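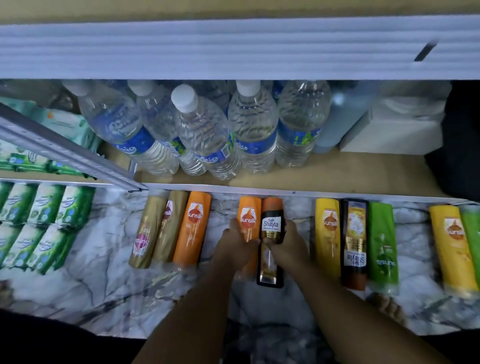
*Estantería del pasillo, balda central: agua embotellada y paquetes verdes y blancos.*

**Informe de avance: despensa comunitaria Zinarach**
Para: Loretta Boateng, Fundación Abernathy
De: Augustina Tetteh
Miércoles, 15 de junio de 2022

Hola, Loretta:

¡Tenemos estanterías! Después de tantas semanas con las cajas en el suelo, entrar en el almacén y encontrar las cosas a la altura de los ojos es una alegría que no sé muy bien cómo meter en un informe, pero lo intento.

## Lo que ya está hecho

- Montadas cuatro estanterías metálicas ranuradas, compradas con la primera parte de la ayuda. Las baldas se pueden subir y bajar, y ya hemos movido unas cuantas.
- Revisadas las fechas de todo lo que había en el cuarto del fondo.
- El agua tiene por fin sitio propio, en la balda central del pasillo. Antes estaba repartida entre la entrada y la cocina y cada turno la buscaba en un lugar distinto.
- Alaric Tillman ha dibujado un plano del almacén, con cada estantería y lo que va en ella. Está colgado junto a la puerta y la gente lo consulta de verdad.

## Lo que nos está costando

La altura entre baldas. En la central las botellas entran muy justas, con algún tapón pegado a la balda de arriba, y varias acaban inclinadas. Queremos subir la superior un par de ranuras, lo que obliga a vaciarla primero (Booker Baptiste se ha ofrecido para el próximo cierre).

También hay que decidir qué va con qué. Ahora mismo el agua comparte balda con los paquetes verdes y blancos, que quedan detrás de las botellas y cuesta sacarlos. Mi idea es pasarlos a una balda más baja. Barrett Calloway prefiere dejarlos ahí y poner el agua a un lado; probaremos primero lo suyo, que da menos trabajo.

Las etiquetas para los frentes de balda siguen pendientes. Gundier nos mandó unas demasiado anchas y las cambia sin coste.

## Gastos

Llevamos gastada casi la mitad de lo concedido, sobre todo en estanterías y tornillería. Las facturas van en la carpeta compartida, menos la del transporte de Vurkemberg, que espero esta semana.

## Hasta agosto

- Subir la balda superior y recolocar el agua.
- Etiquetar todos los frentes.
- Montar dos estanterías más en el cuarto del fondo.
- Hacer el primer inventario completo con el plano nuevo.

Me encantaría que vinieras a verlo cuando puedas, por la mañana mejor, que hay más movimiento. Y dime, por favor, si el inventario lo necesitas en vuestra plantilla o te sirve la nuestra.

Un abrazo,
Augustina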